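Donwood hosting migration: progress report to the end of the second quarter of work
Prepared by Diane Cloutier, Feb 23, 2023

Where we are
The member database now runs on its own managed instance at Flevlow, separate from the web servers. We moved 2,007 accounts and their order history over a weekend. The site was read-only for the whole of Saturday, which was longer than we had planned for. The old database is still switched on but takes no traffic.

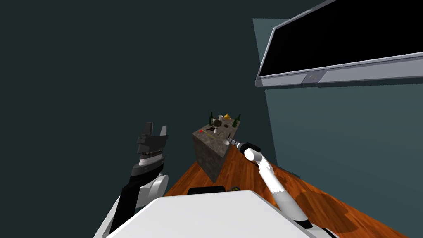 The web tier has gone from one large server to a load-balanced group that can grow to up to 5 servers. Session data has been moved out of local files, so members stay logged in when a server is replaced. Rüegg reviewed the network rules and asked for two changes - both are done.

Uploaded files
Copying to shared storage is not finished. A check on Monday found 701 files with names the new storage would not accept, mostly old PDFs with accented characters. Talex is writing a script to rename them and update the links. Until that runs, uploads go to both places.
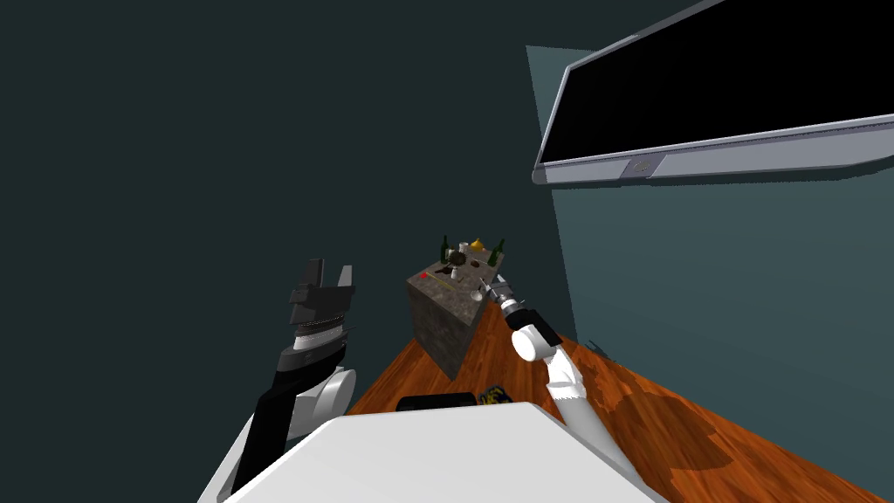
Backups
Nightly snapshots are on. We have done one full restore to a test environment and it matched the live data. The second restore test has not been booked.

Still to do
Finish the file copy and turn off double uploads.
Load test with 300 users logged in at once.
Close the old hosting account before it renews in August.

We are not asking for any change to the budget.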